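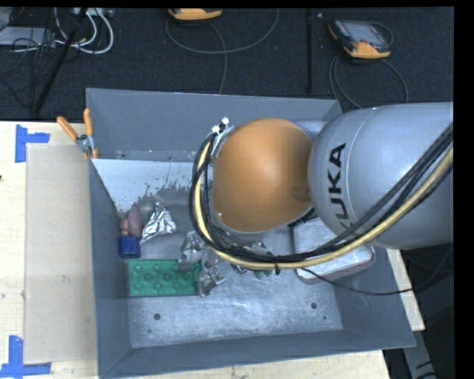 Should a storage bin have a lid? Most of the time it shouldn't, and I think the lids we already own do more harm than good.

I came to this view slowly. When we moved to Turnby I bought 11 lidded boxes in one go, all the same size, because they looked neat stacked up in the shop. They looked neat in the back room as well. By the following July I couldn't have told you what was in any of them, and I had bought a second tape measure, a second bicycle pump and more picture hooks than we have pictures.

The trouble with a lid is that it lets you stop thinking about what is underneath. You put something in, press the corners down, and the thing has gone. Then another box goes on top, and now to reach the tape measure you have to lift two boxes, find somewhere to put them, and put them back afterwards. People won't do that for a tape measure. They'll go to the shop.

An open bin is less handsome. You see the odds and ends lying together at one side, the bit of foil, the thing you meant to mend. I think that is a good arrangement. You walk past, you look in, and sooner or later you take something out and deal with it.

My neighbour Yolanda Mercado disagrees with me, and she has a point about dust. She keeps wool and fabric, and nobody wants to wash a jumper before they have knitted it. She also has a cat. I'd give her lids for the wool, and for anything going up in a loft or out to a shed where there are mice. Christmas decorations can have a lid too, as they come out once a year and everyone knows where they are.

Labels are the usual answer. I have tried labels. They are true on the day you write them, and after that things get dropped into whichever box is nearest the door. Ours had one marked "Cables" which, when I finally emptied it, held a colander and the instructions for a boiler we no longer own.

Size matters more than people allow. A bin should have tall enough sides that things stay in, and be shallow enough that your hand reaches the floor of it without your shoulder going in as well. Sides that slope outwards are better than straight ones, in my opinion, as you can see into the corners. I would also put it on a table or a bench if you have the room. A bin on the floor collects shoes.

Lyle Baptiste, who I used to share an allotment with, went further and got rid of his boxes altogether in favour of shelves. That suits him. He has fewer things than I do and he puts them back. For the rest of us there has to be somewhere to drop an object on the way past – a place that takes no effort at all.

I took the lids off all our boxes in the end. They are behind the wardrobe, and I haven't needed one yet. The stack had to go, of course, and the boxes now take up most of one wall. My wife would like some of the wall back, and we are still talking about that.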